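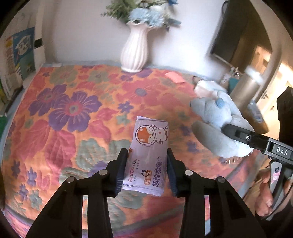 Notebook, dye bench. July, Sunday, started late

Madder again. I said in the last entry that I was done with madder until the weather broke, and the weather has not broken, so make of that what you like.

Stock on the shelf: the end of the Helville root, coarse ground, and a new bag from Hermans which claims to be the same grade and smells like a different plant. Rimantas says all madder smells like a wet cellar and I'm imagining it. He may be right. He also put the alum back in the tartaric acid jar in the spring, so I weigh his opinions accordingly.

Plan for the day was to settle the argument over whether our orange comes from the root or from the tap. We have been blaming the tap for two years. It's an easy thing to blame and it never answers back.

Setup

Cotton, plain weave, one length, scoured yesterday and left to hang overnight. Cut into swatches, corners notched so I can tell them apart when the labels come off, as the labels will. Mordant was aluminum acetate at the usual strength, then the chalk bath. Let them dry before dyeing this time. Last time I got impatient and put them in damp, and got a set of swatches that looked like somebody had leaned on them.

Two pots, 300 grams of root in each, Helville in the dented one and Hermans in the good one. Yes, I know the dented one heats unevenly. The good one has to go somewhere.

Water for both from the rain barrel, plus a pinch of chalk. The second round will be tap.

10:20. Both pots on low. Root had soaked since yesterday evening.

10:50. Helville liquor is brown-red, looks like strong tea. Hermans is already showing orange at the rim. Wrote this down before telling anyone, so that I can point to it later.

11:30. Swatches in. Thermometer in the dented pot reads one thing if you hold it on the left and another on the right. Averaged them and moved on with my life.

12:15. Went to find lunch. The Zolex hot plate shut itself off while I was out, as it does when it feels unappreciated. No idea how long it was off. The pot was still too warm to put a hand in, so it can't have been the whole time. Turned it back on and stood there until it clicked.

1:40. Pulled the first swatch from each. Helville: brick, a little dull, respectable. Hermans: orange, with no apology. So the tap is innocent, at least in this round, and I've been rude about it in this notebook on at least a dozen pages.

Unless it's the hot plate. The Zolex was under the Hermans pot. I would like it noted that I thought of this before Rimantas did, by a margin of perhaps a minute.

Tap round

Fresh root, same weights, pots swapped so that Helville gets the good one. Swapping the pots also swaps the hot plates, which I only realized with both hands full. Left it that way.

3:10. Swatches in.

4:45. Swatches out. Helville on tap water is redder than it was on rain. I did not want this result. Hermans on tap is still orange, slightly less so, like someone who has been asked to keep their voice down.

So hard water helps, as every old dye book on the shelf has been saying all along, and the rain barrel I carried up from the yard in buckets was making things worse. The chalk pinch was evidently too small a pinch. We have never weighed the pinch. Weigh the pinch.

Washing

Half of each swatch washed with the neutral soap, half left alone. Helville let go of very little. Hermans gave up a cloud of yellow straight away, and then a second one, and came out a good deal closer to red than it went in. That could be most of the story: a lot of yellow sitting loose on top that a decent wash would carry off. Do the bran bath on the remaining pieces before writing to Hermans in a tone I'd have to take back.

Rimantas points out that the Brinonberg scarves were never bran-washed either, and those are the ones the customer called "terracotta" when she'd ordered red. We refunded her. I don't want to discuss the scarves.

Exhaust baths

Kept both. Combined them in the big bucket against my own better judgment and put in the 6 skeins of scrap wool that have been sitting in the window since winter. They'll be peach. Everything in the exhaust bucket ends up peach. We have enough peach wool to upholster a bus.

Left to do

Bran bath, remaining swatches, 20 minutes at a simmer, then rinse.
Repeat Hermans on rain water with the chalk weighed, on the other hot plate.
Light test: one strip of each in the south window, half under card. Tape the card down properly, the last one was found behind the radiator.
New fuse for the Zolex, or a new Zolex.
Order soap.
Relabel the alum. In marker. On the lid and the jar.

6:30. Swatches pinned to the board in order, notches at lower left. Rimantas has unpinned one to look at it by the window and I can't find which gap it came from.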